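Publications > Enclosures and Fittings > Working Papers > Section 4

4. Recessed openings and latch hardware

4.1 Classification

The Closham survey recorded 1,513 openings in painted and bare sheet-metal panels. Each opening was assigned to a class by its edge condition. A rimmed recess is pressed into the panel and surrounded by an embossed border that stands above the surrounding sheet. A plain recess has the same depth of draw but meets the panel at a simple bend. Of the recorded openings, 865 were rimmed and 600 were plain. The remainder had been cut or patched after manufacture and were left out of the comparison.

Corner shape was noted separately. Rounded corners predominate in both classes, as would be expected from a drawn part, where a sharp corner thins the sheet and tends to tear in the press. Square corners were found mostly on openings that had been cut through without any forming. A few of these carried a separate trim piece, and for the purposes of Section 4.3 the trim was treated as part of the opening.

4.2 Reading the rim

The embossed rim complicates measurement. Its crown reflects strongly under overhead light and can be mistaken for the edge of the opening, so that a width taken from a photograph depends on which highlight the reader follows. Kwon's earlier procedure took the outer foot of the rim as the reference line. We use the inner lip, where the sheet turns down into the recess, since this is the edge that a finger or tool engages. Figure 4 illustrates the difficulty: the right and upper borders of the opening are bright, while the interior is dark.

Two readers, Man-sik Kwon and Catinca Cozma, measured a subsample of 200 openings independently. Disagreement was greatest on rimmed recesses in pale panels. Most of it disappeared when the readers were allowed to feel the lip with a gauge before marking it. Measurements taken from photographs alone are therefore reported in a separate column of the appendix and are not pooled with the gauge readings.

4.3 Depth and inner features

The floor of a recess is rarely flat. Many of the openings in the survey have a second slot or step inside the first, which may accept a catch, admit a rod, or simply stiffen the pressing. Function was not assigned from shape. Where the back of the panel could be reached, it was examined and the connection was sketched; where it could not, the inner slot was entered as "present, purpose unknown." Coders at Eninbridge followed the same rule, with the exception of one early batch that has been recoded.

4.4 Adjacent fasteners

Fasteners were recorded when they lay on the same panel as the opening. Hex-head bolts and small round-head screws were coded as different types even when they appeared to serve the same bracket. Latch plates were entered as separate objects, with a note on finish and on the shape of any hole. Plates in the Femine collection are mainly polished and elongated, with rounded ends; a square hole near one end is common among them. We did not attempt to match plates to recesses by distance alone, because several panels carry hardware that belongs to a neighboring door.

The coding sheet used for the Shim panels differs in one respect. It has no field for the outline of the panel itself, and angled edges were written into the remarks. These remarks were transcribed in January and are included in the data file without correction. 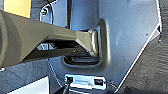
Photo: Catinca Cozma

Figure 4. Recessed opening with rounded corners and embossed rim in a pale blue-gray sheet-metal panel. A hex bolt lies near the curved edge at upper left. The polished latch plate near the bottom has a square hole in its right portion and was coded separately under Section 4.4.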